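Koval Workplace Help

Home | My tickets | Knowledge base | Furniture & fit-out | Log out

Ticket 704 – white desk top, gray marks won't come off
Status: Open – waiting on supplier
Category: Furniture / surfaces
Opened by: Hiba Bitar
Assigned to: Bart Verstraete
Location: Room 28

Hiba Bitar, 8:50 am
Desk in 28, the white one with the cutout in the front. Gray smudges and streaks across the middle of the top. Wiped it twice, dry cloth then damp. Still there. Also a short dark line way over at the left end, looks like pen. Can someone tell me what's safe to use on this finish before I wreck it? It's matte and I remember something in the handover notes about no abrasives but can't find the notes.

Not urgent urgent but we have people coming through in June and it looks grubby.

Bart Verstraete, 9:20 am
Got it. Questions first:
– which cloth, microfiber or the blue paper stuff?
– any spray already on it?
– do the marks feel like anything, or flat?
– anyone been drinking at it?

Handover notes are under Furniture & fit-out, article 638. Desk is a Titetti top on the Jirlow order, so same rules as the reception counter. No scouring pads, no melamine sponge, no bleach, nothing with solvent till we've tested a corner.

Hiba Bitar, 9:35 am
Blue paper, both times. No spray. Flat to the touch, can't feel them with a nail. Drinks yes, tea mostly, everyone does. But the marks are gray so I don't think it's tea?

Bart Verstraete, 9:40 am
Blue paper on a matte top can just push the dirt around. Doesn't lift it. Try again pls:

1. Everything off the desk. Everything.
2. Warm water, one drop of dish soap, clean microfiber, wrung out hard.
3. Straight strokes along the length, not circles.
4. Second cloth, plain water.
5. Third cloth, dry it off right away. Don't let it air dry, you get streaks on streaks.

Do the left half only so we can compare. Leave the pen line for now.

Hiba Bitar, 11:15 am
Done, left half only. Better but not gone. The lighter smudges came up, cloth was gray after. The longer streaks are still there if you get down low and look along the top. Right half same as before obviously.

Pen line didn't move, I may have gone over it by accidnet.

Put the desk back in use for now, people needed it. 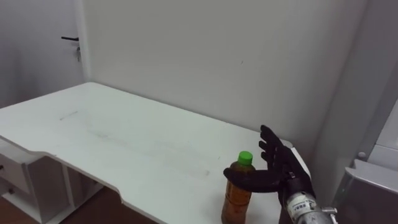
Anyway the streaks. My guess is something got dragged over it, a laptop foot or a box. They don't look like scratches, more like rub marks, something darker leaving itself behind. Would that be the same treatment or different?

Bart Verstraete, 11:30 am
Different. Soap won't do a lot for rub marks. Rubber feet are the usual one – leaves a gray film that grabs onto matte. Try a plain white eraser, clean one, no colored ones, light pressure, on the worst streak only. Brush the crumbs off, don't wipe them. If it lightens at all stop and tell me.

Asking Ghada about the pen line, she did the counter last time.

Ghada Abou Jaoude, 12:05 pm
Hi both. For ballpoint on these tops I used isopropyl on a cotton bud, dabbed not rubbed, then water straight after. Worked on the counter. BUT test it first, somewhere that doesn't show. Underside of the front edge in the cutout is good, same coating wraps round there as far as I know. Wait ten minutes and look for a shiny patch. Shiny = stop, you've polished it and it doesn't go back.

If it's permanent marker I never got that out fully. We put a desk mat over it.

Hiba Bitar, 1:50 pm
Eraser: yes! Worst streak down to almost nothing. Took a while. Did one and stopped like you said.

Isopropyl test in the cutout: waited the ten, no shine that I can see, phone flashlight on it too. Haven't touched the pen line yet, want someone to say go.

While I was under there, new thing – inner corner of the cutout, where the straight bit of the front edge steps down and curves in, the edge feels a tiny bit raised under my finger. Can't get a nail in. Possibly it was always like that?

Bart Verstraete, 2:10 pm
Go on the pen line. Dab, water, dry.

Edge: don't pick at it. And keep water away from that corner, if it's lifting then wet cloths make it worse. No more soap round the curve. Dry cloth only there. Dardo, can you check what the Jirlow paperwork says re shaped edges?

Dardo Quiroga, 3:25 pm
Looked. Coverage is 17 months from delivery for edge and surface coating, wear and staining excluded, so the smudges are on us, the edge might not be. Zoklow did the install so the claim goes through them, not Titetti direct. They'll want a close up of the corner and the number off the label underneath. Hiba can you send both? Straight on, decent light.

Hiba Bitar, 3:40 pm
Will do. Label is there, half peeled, I think I can read it.

Pen line: faded a lot, a pale ghost left. Second go tomorrow, don't want to overdo it. Rest of the streaks also tomorrow, need another eraser, this one's black.

Coasters would be good too, and felt pads for whatever is doing the dragging. Can that go on this ticket or seperate?

Bart Verstraete, 3:45 pm
Separate pls, send to Aranka Sárközi, she does the small orders. Leaving this open for the edge. Surface part I'll close when you confirm the right half.

Dardo Quiroga, 4:30 pm
Claim opened with Zoklow, waiting on photos. Status changed.

Related and recent
– Reception counter, ballpoint on matte white (closed)
– Article 638: Care of matte desk tops
– Request: felt pads and coasters, Room 28
– Edge band lifting, what to send the installer
– Chair casters marking floor (open)

Contact the helpdesk | © Koval Workplace Help | Back to top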